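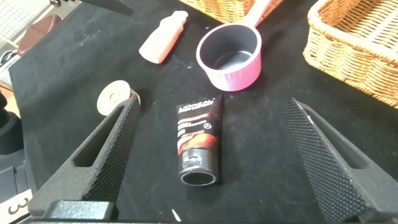
Gripper open, L'Oréal Men Expert tube right in the middle, pink saucepan behind it.

Posted 25th September by Mieke Desmet

I promised I'd write up the open day at Wumano before I forgot it all, so I've got my tea and I'm going to ramble a bit. Tineke Van Rooij had been after me to go for ages (she did their evening course) and I kept saying that robots weren't really my thing. Well, I stayed up to four hours and missed lunch!

They had 7 tables going, each with an arm and a jumble of ordinary stuff on it, the kind of thing you'd turn up clearing out a kitchen and a bathroom on the same afternoon. I'd pictured car doors and sparks. My favorite table was the one with the black cloth, with a roll of tape, wicker baskets, a little peach-colored bottle and that tube, and I must have stood there longer than anywhere else.

What I couldn't get over was the fingers. Up close the insides are covered in a tiny diamond pattern, a bit like the handle on my dad's old screwdriver, and I kept wanting to touch it. Lensa Nigatu, who was running the table, let me feel a spare one – much rougher than I'd expected – and then talked me through why a squeeze tube is such a pain to pick up. Grab it too low and you've only got the cap, grab it too high and the whole thing folds. I've had mornings like that with toothpaste.

I asked her if it ever gets bored, which got a laugh, and then she told me they had done 163 pick-ups that week on her table alone. I'd have been bored by ten.

The coffee was good, the parking was terrible, and I came home with a tote bag I don't need. They're doing another one in November and I've already told Tineke I'm driving.

Search this blog Search

Get new posts by email. Enter your address Subscribe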